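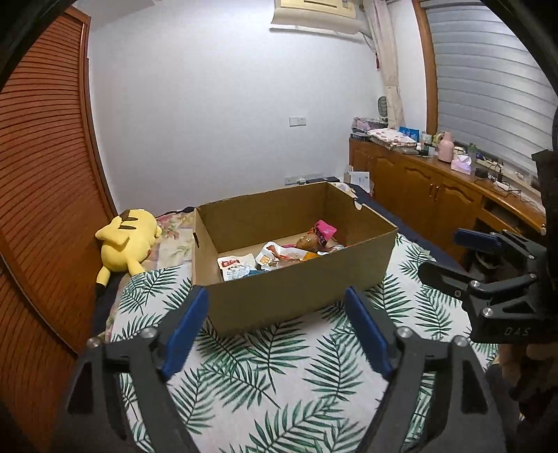
Pomura agreed last month to pay 30 million dollars to end the class action over its snack subscriptions, and the press release called this a good outcome for customers. I have read the settlement terms and I am not persuaded. The case was about automatic renewals. People signed up for a trial, missed a line of gray type, and found themselves paying every month for an open cardboard box of snack packages on the bed, a pink wrapper in the corner and an orange packet somewhere in the pile, most of which they would never have picked off a shelf. The complaint said the cancel button was hidden. Pomura denied it, and under the deal it goes on denying it.

So who got what? The lawyers' fees come out first. Then the claims administrator, a firm called Enora, gets paid for running a website and answering a phone line. What is left goes to subscribers who fill out a form, dig up the email address they used, and swear to the dates they were charged. Those who manage it can choose between a check for 4 dollars and a credit worth 5 dollars toward a new Pomura plan. Read that second option again. The remedy for being signed up for something you didn't want is a discount on signing up for it.

Defenders of these deals say the money was never the point. The point is deterrence, and a company that writes a check this size will think twice. Maybe. Tamayo settled a very similar case over its meal plans, and its sign-up page today has the same prechecked box in the same place, with a slightly longer sentence beside it. I would call that a cost of doing business, and I suspect Tamayo's accountants would too.

The notice itself runs to 132 paragraphs. Class members have until December to object, and the hearing is in Mastport, a long drive from anywhere most of them live. You may speak if you have filed a written statement in advance, with a copy to both sets of lawyers. I can't imagine many people taking a day off work over four dollars, and neither, I assume, can the people who drafted it.

None of this means the suit should not have been filed. Small claims like these would never get to court one at a time, and the class action is the only tool most customers have. But the judge doesn't have to sign whatever the two sides hand up. She could ask how many claims were paid in earlier cases of this kind before deciding what the lawyers' share should be. She could strike the credit and order cash, sent automatically. Pomura has every subscriber's card on file. It never needed a form to take the money.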